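Kitchen and Packing Bench Tips, Now That the Grippers Are In

Read this before your first shift on the new bench. Most of it is plain kitchen sense that got lost when the Bendia system arrived in January and everyone started staring at the screen.

The sales sheet said the system would "free up" the staff. So far it has freed us from reaching for the top shelf and given us a machine to wipe down. Maybe that changes. Until it does, these are the habits that keep the orders moving.

Pouches first. A stand-up pouch with a spout is the worst thing on the dry goods list for any gripper, hand-held or mounted. The film slides and the contents shift. Shake the powder down to the base before you grip. Take hold across the body, square to the front, and close slowly. If the film starts to crease hard at a corner, let go and try again lower down. Don't grip by the cap, even though Lomberg's training video does it.
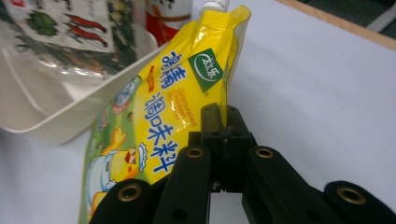 Dry Goods and Prep, Gethin Kitchens

Granulated chicken bouillon in the yellow pouch is a good one to practice on. Learn it with the hand-held gripper before you work beside the mounted arm, and you'll see why the arm fumbles when it does.

Check the screw cap by hand. Every pouch, every time. The system will tell you a cap is "present," and a cap can be present and a half turn loose. Bouillon powder pulls damp out of the air and sets like plaster. A set pouch can sometimes be saved by breaking it up with the back of a spoon, but if it smells stale, throw it out.

Keep snack packs away from whatever you're gripping. Shiny bags are light and they travel. Stand them in a tray, off to one side, with room for your wrist.

Wipe the fingers between products. A barely damp cloth for the flat parts, a dry soft brush for the screw holes. Spices get down in there and the next customer's sugar will taste of chili. No spray bottles near the joints.

Write down your drops. Iolo Yorath keeps the sheet by the door. The vendor's report for the first stretch showed 694 clean picks and left out the ones where a person stepped in. Our own sheet had 109 of those. I'd like both numbers in front of the managers when they talk about staffing, and they can only see ours if you fill it in.

Rest your hand. Squeezing a trigger for 45 minutes is harder on the thumb than lifting pouches ever was. Switch sides or swap jobs. Gareth Penrose has asked for a softer spring from Bider and is still waiting.

Don't race the arm. It doesn't get tired, and its target of 200 an hour was set on boxes. Boxes are easy. If someone holds that figure up against your pouch work, send them to me.

Old labels go in the paper bin, the backing strip goes in the trash.

Page last changed 29 May 2024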